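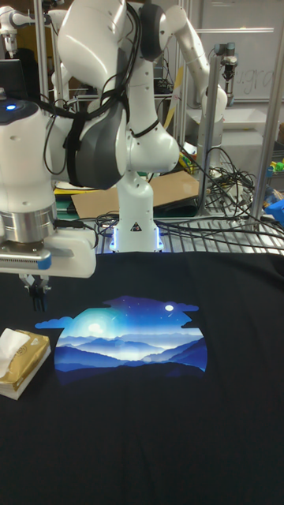 By Aoife Fahy and Shahram Yazdani
Last updated March 17, 2026

Section 2: Setting Up Your Wardrobe Catalog

Welcome to the fun part! By now you have Allow installed and an account with your group's name on it, so it's time to start getting clothes into the catalog. This section covers your first rack of everyday items: T-shirts, pants, plain dresses. Hats, wigs and shoes have their own fields and are covered in Section 4.

Before you start, have your printed labels, a fine marker and a tape measure within reach. Labels come in rolls of 1000, and a new roll always starts at the number you typed in during sign-up.

1. Open Allow and tap New Rack. Give the rack a name people in your group already use. "Blue door, left side" is a great name. "Storage Unit A" will have everyone guessing by the second show.

2. Choose a label style. Sew-in labels last longest. Iron-on labels are quicker, and we love them for cotton.

Caution: Do not iron a label onto the printed part of a shirt, or onto the back of it. Use the inside of the hem.

3. Lay the first item flat and smooth it out with your hands. Measure across the chest from armpit to armpit, then from the top of the shoulder down to the hem. Type both numbers into the Size box and skip the size on the tag — old tags run all over the place.

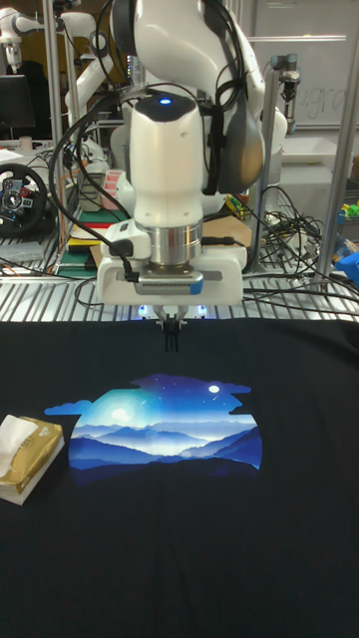

Fig. 2-1. Black T-shirt laid flat, printed front facing up.

4. Pick a main color and, if you like, a second one. Allow suggests matching shades as you type. You can turn this off under Settings > Colors.

5. Add an era. You can pick more than one, so a plain black T-shirt can sit under every decade from the fifties on. This is the field that makes searching such a joy later, so please don't leave it empty!

6. Tap Save. The label number shows in large type at the top of the screen. Check it against the label before you attach it.

Note: If you skip a number by mistake, carry on with the next one. Allow doesn't mind gaps. Label 381 can follow 258 and your searches will work just the same.
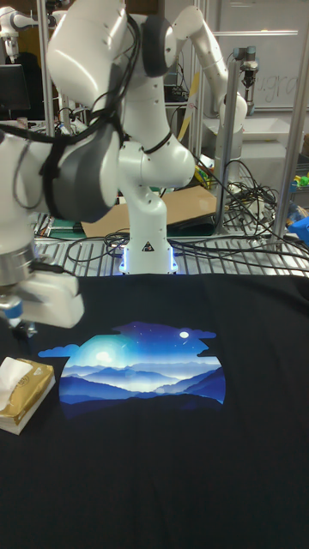 7. Save your batch. Allow holds up to 50 unsent items on your phone or tablet, then asks you to connect. Sending takes a minute or two on a slow line, and you can keep measuring while it runs.

8. Invite your helpers. Go to People > Add and enter an email address for each one. Helpers can add and edit items but can't delete a rack — only the account owner can do that. If two of you are working on the same rack, split it down the middle with a hanger turned backward and work out toward the ends,

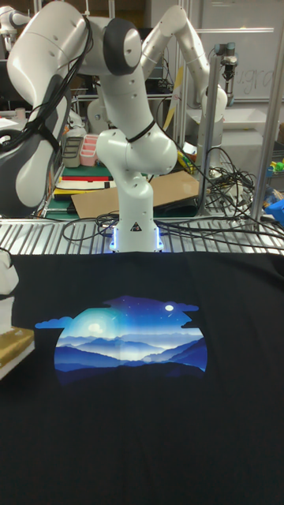

then meet up under Racks > Compare, where any item entered twice shows in orange. Tap Keep on the entry with the better measurements and the other one goes to the Trash, where it stays until you empty it.

Once the first rack is in, try a search. Type "black, cotton, 1990s" and see what comes back. It's a real treat the first time!

If nothing shows up, pull down on the list to refresh it, then check that the rack is set to Shared under Racks > Details. Loans and returns are in Section 3.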